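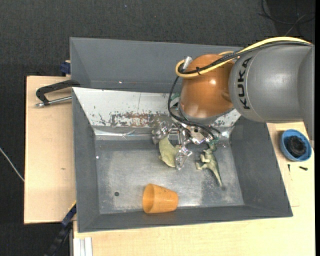
According to one library user in Brarwood, the council's free computer sessions came to an end just as she had learned to upload a form. She told us that the benefit claim, the school meals application and the bus pass renewal had all moved online within a year, and that she now does them on her phone, on pay-as-you-go data, sitting near the post office where the signal is better.

Going online in Brarwood: access, cost and skills
Student project report, Community Studies, second year
Posted in April by the project group
14 comments - 6 shares

Background

Brarwood is a former mill district on the edge of Indbridge. Fixed broadband reaches almost every street in it, so on the coverage map it looks well served. We wanted to find out how many households pay for a connection, and what the others do when a service can only be reached on a website.

Our comparison area was Trernance, which is on the other side of the river. The houses there are larger and incomes are higher, but the cables and the suppliers are the same.

Method

We put a paper questionnaire through doors in both areas and left more copies at the health centre and the library. We used paper on purpose, as an online form would have missed the people we most wanted to hear from. We had 521 usable replies. We also held longer interviews with 9 residents, all from Brarwood, lasting up to 50 minutes each.

The questionnaire asked four things: whether the home had a fixed connection, what devices were used, which services had been used online in the past month, and whether anyone had needed help with them. We left out income. In the trial run people stopped filling in the form when they reached that question.

Findings

Cost came up more than anything else. Most people in Brarwood without a fixed line said they could get one but had decided against the monthly bill. Several had cancelled a contract after the price went up partway through. A few had been turned down after a credit check, something we had not thought to ask about.

In Trernance the few homes without a connection were mostly those of older people living alone, and they usually had a relative who did things for them. In Brarwood fewer people had that kind of help.

Phones were the main device in Brarwood. This matters because some of the forms are hard to complete on a small screen. Two of the people we interviewed had lost a part-finished application when their data ran out and had to start again the next week.

The Sin scheme, which lends out tablets with a data card for up to four months, was well liked by those who knew of it. Few did. It is advertised mainly on the council's website.

Skills were harder to judge. People who said they were "no good with computers" were often using video calls and banking apps every day. What they meant was that they did not trust themselves with official forms, where a wrong answer might stop a payment.

Problems with the work

Our replies came more from women than men, and hardly any came from people under 25. The Trernance replies were slower to arrive and we had to close the survey before the last batch was entered. We did no interviews there, so the comparison rests on the questionnaire alone.

What we would suggest

The library sessions should be brought back, with one of them in the evening. Sin should be advertised on paper, at the health centre and in the shops. Forms should save as they are filled in. We have sent a short version of these points to the council and are waiting for a reply.

Recent reports
Bus fares and college attendance in Indbridge
Who uses the Trernance allotments?
Shop closures on Brarwood high street
Renting as a student: a survey of deposits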